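I have a soft spot for simulated kitchens and the people who build them, so please take what follows as coming from a friend. My old colleague Esther Makori and I spent most of a winter at Drestavent writing house rules for testing robot arms in simulation, and the one we argued over longest was also the dullest – when you report a score, show what the gripper's own view looked like while you got it.

We had 785 runs by then, and a lovely table of results, and I'm sorry to say that I had opened only 15 of them to look. Esther had opened 50, and she was the one who asked why our rules said so much about success rates and so little about the view the arm has to work from. A steep angle changes the job. So does a counter edge that runs uphill, or a big dark patch low in the view. 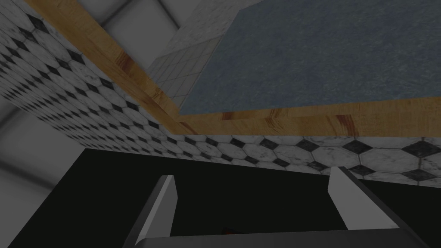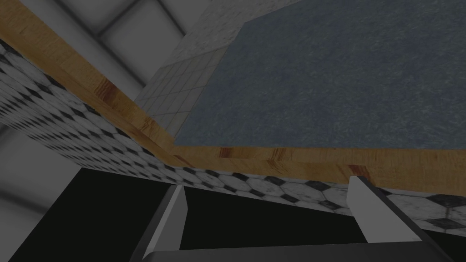
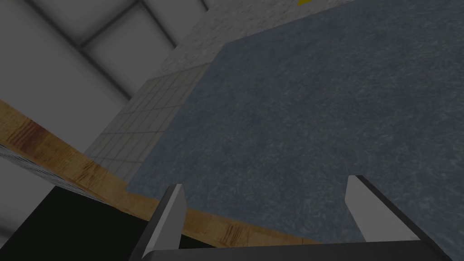

Three views from the simulator, each with the gripper's fingers apart near the wood-trimmed blue-gray surface.

I would like any shared standard to ask for a handful of stills like these with every set of results, failures included, picked by a rule you wrote down before you started. It costs an afternoon, maybe less. The folks at Abella told me their customers only want the number, and I do understand that, having been a customer myself, but a number from 1,000 runs can still come from a thousand odd viewpoints, and a buyer in Nasville deserves the chance to see that before signing anything.

Esther would go further and publish every run. I'd be happy with the stills for now.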